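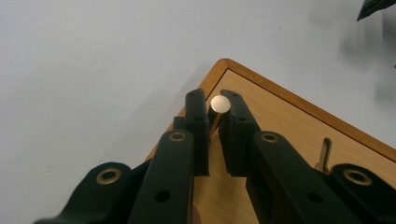 The Tustelari hand gripper with a small metal cylinder between its finger pads, over the peg board.

Tustelari Hand Gripper (club kit)
Sold by Indimport. Price: £106 per kit, spare finger pads sold separately.
In stock

I run the after-school robotics club with Ruby-Lee Harawira, and we've been through a fair few grippers. This is the one the students keep going back to, so when Indimport asked if I'd write the page for it I said yes straight away (and then took until the end of term to do it, sorry Wai-kit!).

It's a parallel gripper you hold in your hand. The two fingers stay facing each other as they close, so small parts get held flat on both sides and don't squirt out sideways the way they did with our old pincer type. The body is matte black plastic and there are brass bushings in the rounded ends of the arms. I'm very fond of those bushings. Our last set had bare plastic holes and by January the joints were so sloppy you could waggle the fingers with your thumb.

We use ours for the peg and cylinder task, where the team has to pick up little metal bits from a wooden board and put them back where they're told. It sounds easy until you've got a short rod standing on end and a thirteen-year-old with a stopwatch behind you. My tip is to come in slowly and grip near the tops of the pads. You can see what you're doing up there, and you're less likely to knock over whatever's standing next door.

What you get
Gripper body, ready built
3 pairs of finger pads
Bag of spare bushings
Small hex key (tie it to something, we've lost two)

The pads have small holes near the top, and our lot have had a lovely time bolting things on through them. Tin-yau Tseng's team made rubber facings from an old bike tube, which look dreadful and grip beautifully!

A few grumbles. It's a big thing for small hands, and the arms do get in the way of your view when you're working close to the table. Our youngest members prefer to stand up to use it. I'd also like a proper storage box, as the cardboard one gave up in the second week.

Suitable for ages 9 and up with an adult nearby. Wipe it with a dry cloth and leave the oil alone, it only collects fluff.

Item number: 234
Delivery: two to four working days
Club and school orders: ask for Wai-kit Chien at Indimport and mention how many teams you have, he'll sort out the spares for you.

Page updated Tuesday, June 24, 2025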